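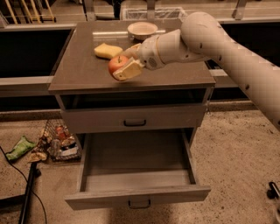
Last changed: 11/12/2022

Re: [rullow-cell] finger pads and grip force

> Apple slips when the arm pauses over the cabinet. Force is at 40, pads are
> the ones from July. Swap pads or raise force?

Neither yet. Wipe both fingers with alcohol, rerun the zero, then try 24 with the apple. We had the same slip at Skitstead and the zero was off by 19 counts.

If it still slips, check the finger screws. Inard pads are due at 1000 cycles and yours are over that, so order a pair anyway. Keep the bottom drawer open for the test, as in the shot, so the reach matches the Rocha log.

Post the new offset when you have it.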